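Setting up Plonton, part 2: your first cleanup

OK, so you've got Plonton unzipped and sitting in its own folder. I wrote this little thing because my temp folder had grown to 3000 files and I was tired of poking through it by hand!

1. Close your browser and anything else you have open. Files in use get skipped, and the log fills up with warnings.

2. Right-click plonton.exe and pick Run as administrator. Windows will ask if you're sure (you are).

3. On the Folders tab, leave the two default folders checked. You can add your own later.

4. Set "Keep files newer than" to 30 days. I used to ship it with 2, and Viorica Surdu wrote to me, very politely, about an installer she still needed. Sorry again, Viorica!

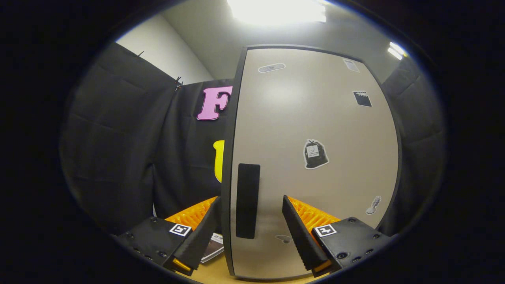
A beige panel with a dark rounded edge and a few stickers on it.

5. Click Preview. Nothing gets deleted at this point, you just get a list, so take your time and uncheck whatever you want to keep.

6. Click Clean. The bar likes to sit at 98 percent for a while on older hard drives. Let it sit.

Caution: Plonton does not use the Recycle Bin. Once a file is cleaned, it's gone.

Note: if you still have Dritier installed, turn off its scheduled scan first. The two of them fight over the same folders and I haven't found a nice fix yet.

The log is saved as plonton.log, right next to the program.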